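Folding dark briefs so the waistband doesn't end up inside out

Underwear and base layers — Folding and storage

I have a drawer that is 14 inches wide inside and 5 inches deep. Everything in it is dark stretch fabric with a contrasting waistband. When I fold in thirds and roll, the band flips and the bundle opens up within a day or so. I'm looking for a flat fold that holds without clips. I fold on the couch, if the surface matters. Fabric is mostly cotton with some stretch; the tag on one pair says 78% cotton.

Posted by Nollwood

Clarkolo
Just roll them tighter. Mine never come undone.

Menzies
Rolling tighter stretches the elastic, so I would avoid it. A flat fold works if the band is dealt with first.

Lay the garment flat with the band away from you. Pull the band out to its full relaxed width, holding it near both ends, and let go. Do not stretch it past that point. Smooth the body downward from the band. Fold one side in to the center line, then the other side over it, keeping the band edges level. Bring the lower point up and tuck it into the band. You should get a rectangle with soft corners. If it springs open, the tuck is too shallow.

A couch is usable but the seam between cushions will pull the fabric out of line. Work on one cushion. A contrasting cover helps with black and navy, where the edges are hard to see against a dark surface. I keep 17 pairs in a drawer close to yours, standing on edge, and they stay put.

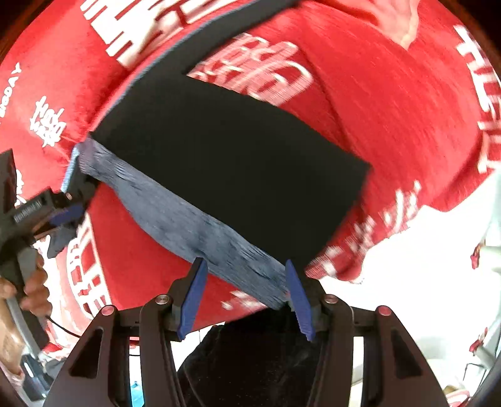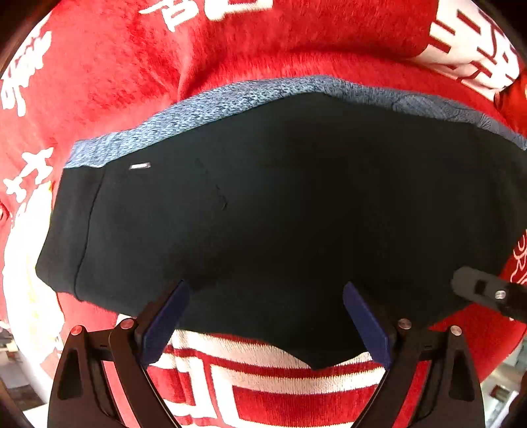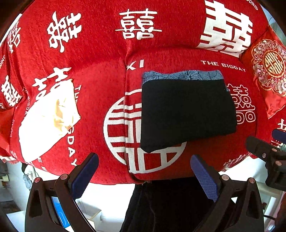

Dark fabric on the red cover; last one is folded, on the seat.

Zamano
Tuck method works for me too — except on anything with a very narrow band, where there is no pocket to tuck into. Those I fold in half twice and put at the bottom.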